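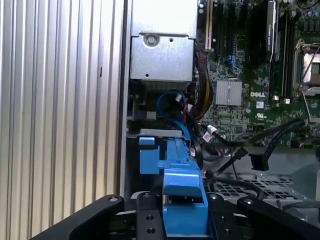 THE TWO-BEDROOM APARTMENT over the dry cleaner on Plodonetti Street went up for rent in November at 675 a week. By the time the listing had been live for an afternoon, it had drawn enough interest that the agents at Kunholm stopped answering the phone and put up a recorded message, which thanked callers for their patience.

Renting in Skaleck used to be a dull business. You looked at a place, you complained about the carpet, and you took it. The same apartment rented for 585 a week a year earlier, with the same carpet.

What has changed depends on whom you ask. Landlords blame interest rates. Tenants blame landlords. The city blames the previous city government, several members of which are still in it. Everyone agrees that more homes would help, and that they should be built somewhere else.

The somewhere else, for now, is Piras, a flat stretch of former rail yard east of the river where 3,000 apartments were promised 11 years ago. The sales office opened first and is very nice. It has a coffee machine and a scale model with tiny trees. The first block is finished and lived in, and the second has reached the height at which developers begin talking about market conditions.

Meanwhile, the rental application has become a literary form. Prospective tenants now send cover letters, references from former landlords, and in one case a reference for the cat, who was described as mature and settled. Offers over the asking rent are officially discouraged - the listings say so in small type - and are made anyway, usually by someone standing in the kitchen pretending to test the faucets.

A proposed cap on yearly increases goes before the city council this spring. It would cover existing leases but not new ones, so the safest way to benefit from it is to have moved in some time ago. Owners say it will drive them out of the market, a threat that many of their tenants have received with interest.

The apartment over the dry cleaner was rented within the week. The carpet stayed.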